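### 4.3 유리 작업대 조건에서의 놓기 실패와 손목 토크 제한 정지

본 절에서는 Volholm 작업 셀에서 발생한 놓기 실패를 정리한다. 4.2절의 불투명 작업대 조건과 제어기, 파지 정책, 손 하드웨어는 동일하며, 작업대 상판만 투명 유리로 교체하였다. 전체 시도는 2,839회이고, 이 중 유리 상판에서 수행한 시도는 1,184회이다. 안전 정지로 이어진 사례는 35건이었고, 모두 유리 상판에서 발생하였다. 불투명 상판에서는 같은 종류의 정지가 한 번도 기록되지 않았다.

작업은 단순하다. 로봇은 오른손으로 부드러운 물체를 집어 상자 안에 놓는다. 왼손은 조작에 참여하지 않으며, 대기 자세의 위치는 시도마다 조금씩 다르다. 상자는 고정하지 않았다. 고정 지그를 쓰면 성공률이 올라가지만, 실제 적용 환경에서는 상자의 위치와 각도가 매번 바뀌므로 평가에서 제외하였다.

실패는 대부분 같은 순서로 진행되었다. 먼저 머리 카메라의 깊이 추정이 상자 테두리 부근에서 흔들린다. 다음으로 계획기가 테두리 높이를 실제보다 낮게 잡고, 손이 충분히 올라가지 않은 상태에서 수평 이동을 시작한다. 손가락 또는 물체가 테두리에 닿으면 상자가 밀리거나 기울고, 손목 토크가 제한값에 도달하면 팔이 정지한다. 정지 후 복귀 동작은 자동으로 실행되지 않으며 운용자가 직접 해제해야 한다. 토크 제한에 도달하기 전에 물체가 손에서 빠진 경우는 단순 낙하로 분류하고 위의 35건에 포함하지 않았다.

깊이 추정이 흔들리는 원인은 두 가지로 나누어 보았다. 첫째는 반사이다. 조명의 상이 유리 표면에 맺히면 그 주변의 깊이 값이 비거나 크게 튄다. 흰색 상자의 안쪽 바닥도 밝은 조명에서 쉽게 포화되어 테두리와 바닥의 경계가 약해진다. 둘째는 투과이다. 유리 아래로 카펫의 무늬와 글자가 비치면 특징점 정합이 상판이 아닌 바닥에 걸린다. 이 경우 추정된 작업면은 실제 상판보다 아래에 놓이고, 상자 높이도 함께 낮아진다. 로그를 분리해 본 결과 안전 정지의 다수는 투과에 의한 것이었고, 반사만으로 정지에 이른 사례는 드물었다.
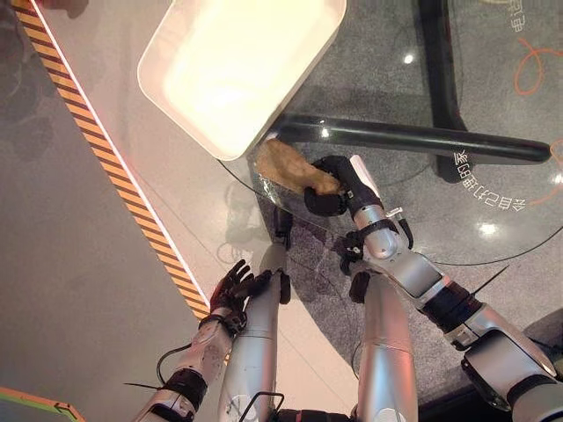 **그림 7.** 유리 상판 조건의 놓기 작업(머리 카메라 시점). 오른손이 쥔 황갈색 물체가 상자 가장자리 위에 있다. 유리 아래로 카펫의 글자와 주황색 곡선이 비치고, 표면에는 밝은 반사가 나타난다.

그림 7과 같은 배치에서는 물체와 상자 테두리가 영상에서 겹친다. 물체의 윤곽이 불규칙하면 분할 마스크가 테두리 일부를 물체로 포함하는 일이 잦았다. 마스크가 넓어지면 계획기는 물체가 테두리 안쪽으로 더 들어갔다고 판단하고 손을 일찍 연다. 이때 물체는 테두리에 걸치거나 유리 위로 떨어진다. 안전 정지보다 심각도는 낮으나 발생 빈도는 더 높았다.

상판 위를 지나는 케이블도 문제가 되었다. 검은색의 가는 케이블은 깊이 영상에서 거의 나타나지 않으며, 장애물 지도에도 등록되지 않았다. 시험 중 한 차례 손목 밴드의 짧은 스트랩이 케이블에 걸려 복귀 동작이 중단되었다. 장비 손상은 없었으나 제어기는 외력의 원인을 상자 접촉으로 기록하였다. 이 사례는 영상 검토에서 재분류하였고, 상자 접촉에 의한 정지 통계에서 제외하는 대신 위의 35건에는 그대로 두었다.

#### 4.3.1 분류 절차

사례 분류는 Chrysoula Bakalis와 Phúc Đàm이 독립적으로 수행하였다. 두 사람은 머리 카메라 영상, 관절 토크, 손가락 전류를 같은 시간축에 맞추어 검토하였으며, 제어기가 남긴 오류 코드는 첫 판정이 끝날 때까지 열람하지 않았다. 판정이 갈린 사례는 Bart Claeys가 최종 결정하였다. 불일치는 주로 물체 낙하와 조기 개방의 구분에서 나왔다. 손가락 전류가 떨어진 시점과 물체가 움직이기 시작한 시점이 영상 한두 장 이내로 붙어 있으면 두 유형을 구분하기 어렵다. 이러한 사례는 조기 개방으로 통일하였다.

오류 코드와 최종 판정을 비교하면 제어기의 자체 진단은 신뢰하기 어려웠다. 제어기는 토크 제한 정지를 모두 '외부 접촉'으로 보고하였고, 접촉 위치나 대상은 남기지 않았다. 운용자가 이 메시지만 보고 정지를 해제하면 손이 테두리를 누른 상태에서 다시 움직일 수 있다. 실제로 해제 직후 같은 위치에서 재정지한 경우가 있었다.

#### 4.3.2 적용한 조치와 결과

3/4/18 이후의 시험에는 세 가지 변경을 적용하였다. 작업면 높이를 매 시도 추정하는 대신 작업 시작 전에 손끝 접촉으로 한 번 측정하여 고정값으로 사용하였다. 수평 이동을 시작하는 높이에는 상자 높이에 따른 여유를 더하였다. 또한 정지 해제 절차에 수직 상승 단계를 넣어, 손이 테두리보다 높아지기 전에는 수평 명령을 받지 않도록 하였다.

변경 후 상자 테두리 접촉에 의한 정지는 재현되지 않았다. 다만 조기 개방은 남아 있다. 분할 마스크의 오류는 작업면 높이와 무관하므로 예상된 결과이다. Sơn Lục이 시험한 무광 필름 부착 조건에서는 반사와 투과가 모두 줄었으나, 필름의 가장자리가 들뜨면서 상자가 걸리는 새로운 문제가 생겨 본 평가에는 포함하지 않았다.

높이를 고정하는 방식에는 한계가 있다. 작업대가 움직이거나 로봇의 기준 위치가 바뀌면 측정값이 더 이상 유효하지 않으며, 현재 제어기에는 이를 감지하는 기능이 없다. Duyên Âu는 손목 힘 센서를 이용해 첫 접촉 때마다 높이를 갱신하는 방법을 구현하고 있으나, 부드러운 물체를 쥔 상태에서는 접촉 시점이 늦게 검출된다. 물체가 먼저 눌리고 그 뒤에 힘이 올라가기 때문이다. 물체의 강성을 파지 단계에서 추정하여 검출 문턱값을 조정하는 방안은 5.2절에서 다룬다.

케이블에 대해서는 별도의 인식 기능을 추가하지 않았다. 상판 위의 케이블을 손의 이동 범위 밖으로 옮기고 시작 점검표에 해당 항목을 넣었다. 손목 스트랩의 남는 길이도 테이프로 고정하였다.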